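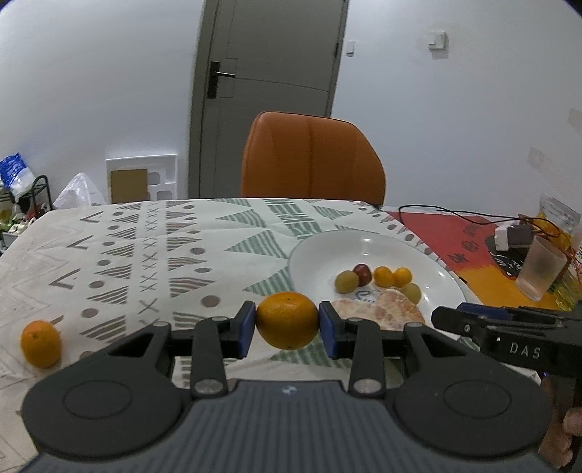

图 4-1 双指夹住一个橙子,橙子悬在桌布上方

4 桌面拿放任务的数据采集(双手持夹爪)

最后更新:2018年1月16日

本节说明如何按 Edanine 采集规程录制“水果与盘子”任务。开始之前应已完成第 3 节的相机内参标定和指宽标定。录制软件为 Brivell,轨迹解算使用 Trinura,切分和标注使用 Cocco。三者的安装方法见附录 A。

4.1 任务定义

操作者两手各持一个夹爪,把桌布上的水果放入盘中,或把盘中的水果取出放回桌布。两种方向分开建任务编号,不要录在同一个文件里。一条数据从双指张开、夹爪位于桌面上方开始,到物体松开、夹爪抬起为止。

物体分为三类:
A 类:整个的橙子等较大的圆形水果。
B 类:小番茄等一指多宽的小圆果。
C 类:去皮的柑橘瓣、饼片等容易变形或破损的食物。

初次采集只用 A 类。B 类和 C 类在操作者通过 4.5 的检查之后再加入。

4.2 布置桌面

1. 铺好桌布,四角拉平。桌布应带有不规则或多样的图案,图案可为 Trinura 提供定位特征。纯色桌布在近距离时容易丢失位姿。
2. 把盘子放在两手都够得到的位置。盘子可以空着,也可以预先放入其他食物作为干扰物。
3. 放置待抓物体。同一批数据中,物体的起始位置每录五条更换一次,不要只在原处转动。
4. 线缆收到桌子后侧或一侧,留出双手的活动范围。
5. 打开室内照明,从夹爪相机的预览画面检查盘面反光。若反光盖住盘中物体的轮廓,挪动盘子或改变灯的方向。

注意:背景里的椅子、门和墙面不必清空,但在一批数据录完之前不要移动。背景有变动时请新建批次。

4.3 启动与同步

1. 接通两个夹爪,在 Brivell 中确认左右编号。左右接反时轨迹仍可解算,标注阶段却很难发现。
2. 两手把夹爪举到桌面上方,保持静止三秒,等待状态栏变为“已定位”。
3. 双指完全张开再完全闭合,重复两次。Brivell 用这一段对齐开合量与视频的时间。
4. 点击“新建批次”,填写任务方向、物体类别和操作者编号。

警告:闭合测试时手指不要伸入两指之间。

4.4 录制一条数据

1. 按下录制键,停一秒再动。
2. 从物体上方接近。指垫对准物体的最宽处,夹爪下降时保持张开。
3. 闭合双指,感到物体不再滑动即可,不要继续加力。
4. 垂直抬起到离开桌布,短暂停顿。停顿段用于估计抓取后的相对位姿,半秒足够。
5. 移到目标位置上方,下降,松开。
6. 抬起夹爪,停一秒,再按一次录制键结束。

单条时长上限为 120 秒,超过后 Brivell 会自动截断并标为无效。 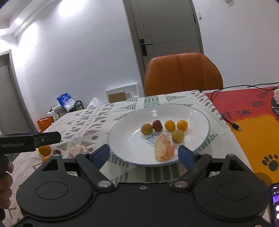
图 4-2 双指张开,朝向盛有小圆果和一瓣去皮柑橘的盘子

从盘中取物时,第 2 步改为沿盘沿内侧斜向接近。先选外围的物体,周围空隙较大。指垫碰到盘沿时不必重录,在备注栏填“触盘”。如果盘子被明显推动,则该条作废。

C 类物体的夹持点选在较厚的一侧。柑橘瓣沿长边夹,饼片暂时不作为抓取对象,可以留在盘里当干扰物。夹破的物体应立刻更换,指垫擦干净后再继续。

另一只手的夹爪在不参与动作时也要拿稳,悬停在工作区旁边。它可以出现在视野里,但不要挡住目标物体。两只夹爪同时靠近盘子时,让一只先完成动作。

注:录制中说话不影响数据。Brivell 默认不保存声音。

4.5 回放检查

每录完一批,在 Cocco 中打开批次,逐条检查以下内容:

1. 轨迹线连续,没有突然的折点。折点多出现在夹爪贴近盘面、视野被白色占满的时候。
2. 开合曲线与画面一致。画面中双指已夹住物体而曲线仍在张开位置的,回到 4.3 第 3 步重新对齐。
3. 左右两路的时间戳差在允许范围内(绿色标记)。
4. 物体在松开之后静止。小圆果放到盘中常会滚动,应等它停下再抬手;仍在滚动时结束的条目标为“未稳定”。

检查通过的条目选“入库”,其余选“剔除”并填写原因。不要直接删除原始文件。

4.6 参考结果

我们用本节流程录制了 281 条 A 类和 B 类数据,检查时剔除 23 条,多数原因是轨迹折点。剩余数据按批次划分训练集和验证集,同一批次不跨集合。

模型为单步输出一段动作序列的模仿学习策略,输入是两路夹爪相机画面和开合量。训练到约 2,000 步时验证误差基本不再下降。A 类物体的离线预测与人工轨迹贴合较好;B 类在最后下降的一小段误差偏大,预测的闭合时刻往往偏早。C 类数据量不足,没有单独训练。

去掉第 4.4 节第 4 步的停顿之后又训练了一次,B 类的误差变大,A 类看不出差别。停顿因此保留在规程里。以上均为离线结果,机械臂上的部署步骤见第 6 节。

注:更换桌布后建议补录一批再训练。我们在 12月换过一次,旧模型在新桌布上的接近方向有偏移,原因还没有查清。

4.7 常见问题

状态栏一直显示“定位中”
把夹爪抬高,让画面里同时有桌布和后方背景,缓慢左右平移。仍不成功时检查镜头是否沾了果汁。

开合量跳变
检查连杆转轴处有没有果皮碎屑,清理后重做指宽标定。

Cocco 打不开批次
批次名里含有空格。改名后重新导入。

读者留言(3)

1楼:4.3 第 3 步的开合两次,左右手要同时做吗?我分开做的,时间戳是黄色。

2楼:回1楼,分开做也行,中间别隔太久。我隔了十几秒就变黄,连着做就是绿的。

3楼:小番茄老是从指垫下面滑出去,夹低一点好多了。建议在 B 类那里写个推荐高度。另外附录 A 里 Trinura 的安装路径和我这边的版本对不上。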